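How I Sort a Craft Table That's Gotten Out of Hand

My table gets bad. I mean markers under markers, tape rolling off, little bottles tipped over in the middle of everything. I used to just shove it all in a drawer when Yvette Simard came over for card night, and then I couldn't find a single thing until January. So now I sort it, and it goes pretty fast once you get going!

Step 1: Put down a cloth

I like a dark, thick one. Markers don't roll nearly as far on it, and pale caps show up really well. Smooth it flat if you can (I never do) and push everything toward the middle.
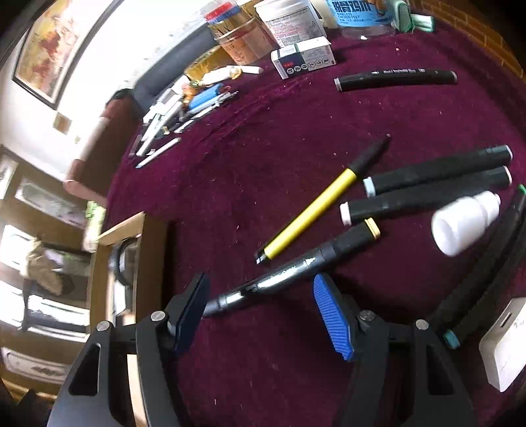
Black markers on the maroon cloth, plus one yellow pen and a little white bottle.

Step 2: Go by the caps

If your markers all have black barrels like mine, the ends are what you sort by. Beige, green, light blue, whatever you've got. Line them up the same way around and test each one on scrap paper. Anything that skips gets 12 hours standing tip down in a mug, and if it still skips – out it goes.

Step 3: Grab a shallow box

A cardboard tray or the lid off a shipping box is perfect. Mine takes the odd stuff first, so brushes, small packages, any bottle that isn't ink or glue. Medicine bottles always wander onto my table somehow, and those go back to the bathroom cabinet before I do anything else.
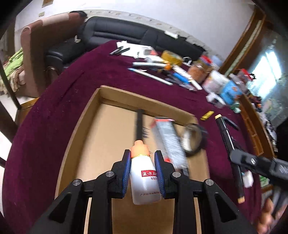 Write on the cardboard if you want, it's only a box. I put the date I last sorted and a list of colors to rebuy.

Step 4: Jars and tape to the back

Tall things go along the far edge so you aren't reaching over them with a cutter in your hand. Close the blades on your utility knives before you set them down, please! Tape can sit on its side next to the jars.
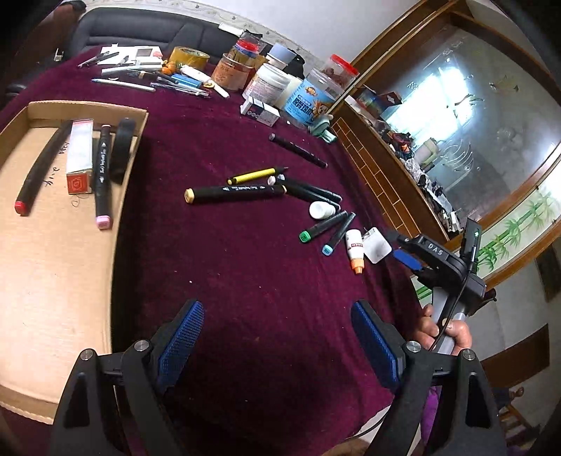

Markers go last for me, eight to a bundle with a rubber band, lying flat so both ends stay inky. If you have kids helping, give them the caps to match up and keep the knives on your side of the table.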